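Gilton Short-Stay Rooms: Frequently Asked Questions

What time can I check in?

Check-in opens at 2 p.m. and the front desk closes at 11. If you expect to arrive later than that, call us the same day and we will leave your key in the lockbox by the Doolan Street entrance. The code changes daily, so please don't rely on one from an earlier stay.

When is check-out?

By 11 a.m. You can leave bags in the office until 5 p.m. at no charge. We can't store food, bicycles or anything that needs to be kept cold.

How long can I stay?

The minimum is two nights and the maximum is 14. For anything longer, ask about our monthly rooms in the Bevex building, which have a separate lease and a separate deposit.

Do I have to pay a deposit?

Yes, $50 per room. It goes back to the card you paid with after the room has been checked, usually within three business days. Your bank may take longer to show it.

Is there a kitchen?

Every floor has a shared kitchen with a stove, a refrigerator and a microwave. Rooms do not have their own cooking equipment, and hot plates and toaster ovens are not allowed in the rooms. Kitchens are open all day, but please keep the noise down after 10 p.m. — the rooms on either side share a wall with them.

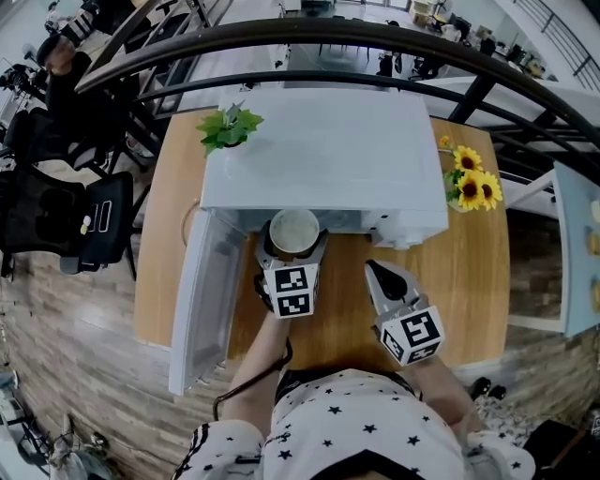

Label anything you put in the refrigerator with your room number and your check-out day. Unlabeled food is thrown out every Thursday morning. Dishes should be washed and put back within the hour. Foil and metal containers can't go in the microwave, and spills should be wiped up right away.

Can I do laundry?

There are washers and dryers in the basement. They take cards only. The laundry room is locked overnight, so start your last load by 8 p.m.

Do you have parking?

We have a small lot behind the building, first come, first served. Street parking is free on Doolan Street in the evening. Check the signs for street cleaning.

Are pets allowed?

No, except for service animals. Please let us know ahead of time so we can give you a ground-floor room.

What if I need to cancel?

Cancel by noon on the day before you arrive and you pay nothing. After that we charge for the first night. In December the cutoff is one week.

Who do I call if something breaks?

Dial extension 1517 from the hallway phone. During the day you will reach Zulkifli Ginting in the office. After hours the call goes to the on-call line, which handles leaks, lockouts and heating problems. Other repairs are done the next working day.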